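Failure Review Tester, kitchen tasks (fixed term, part time possible)
Rellum, Robot Safety Group
Posted Thursday, November 3, 2022

Do you enjoy finding out why things go wrong? We do, and we have plenty of it to share! Rellum writes the control software for robot arms that work in kitchens, and we're looking for a curious, patient person to join our small group and help us get to the bottom of a fault that has been bothering us since July.

The short version: in our simulated kitchens, the arm sometimes carries on moving after it should have stopped. The stop command is logged, the controller says it has received it, and the joints travel a bit further anyway. In a batch of 294 runs we had 7 late stops. We have held back the next release of Purkus, our motion planner, until we understand them, and we won't be trying the same tasks on real arms before then.

Most of your week will be spent in Hamevum, our in-house simulator, where we replay runs, change one thing at a time and watch what the arm does over the counter. 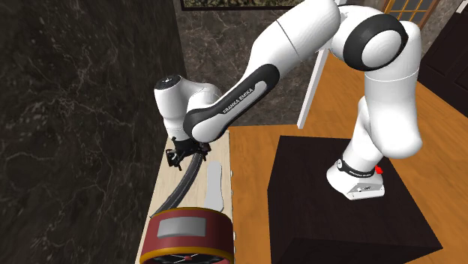

A Hamevum kitchen: the arm over the narrow counter, gripper at the far end from its base.

What you'll be doing

Replaying the late-stop runs and marking the point where the arm ought to have come to rest.
Setting up new runs with different objects, counter layouts and arm speeds (you'll get very good at placing awkward things on narrow worktops).
Writing each fault up in plain words, so that someone who wasn't there can repeat it.
Joining the Espinoza review, our weekly meeting on open faults. It can get lively, and we'd love another voice in it.

We already have two theories. One is that Purkus finishes the stretch of movement it is on before it looks at the stop command. The other is a timing slip between the simulator and the controller, in which case the planner is fine and the fault is in our own test kit. You may well come up with a third, and we'd be delighted.

What we're looking for

You notice small things and write them down. You're happy to run the same test 200 times if that is what the question needs, and you'll speak up when a result looks too good. Some Python is needed, enough to change a script and read a log. Experience with robot arms is welcome but you can learn that here. People have come to us from lab work, aircraft maintenance and catering, and all of it has been useful.

The post is for 5 months, full time or three days a week, with the chance of staying on. You can work from home for part of the week once you've settled in.

How to apply

Send us a CV and one page about a fault you tracked down, in any kind of machine, program or process. Tell us what you got wrong along the way too, as we find that bit the most interesting! Please say which working pattern you'd prefer and when you could start. We reply to everyone who applies.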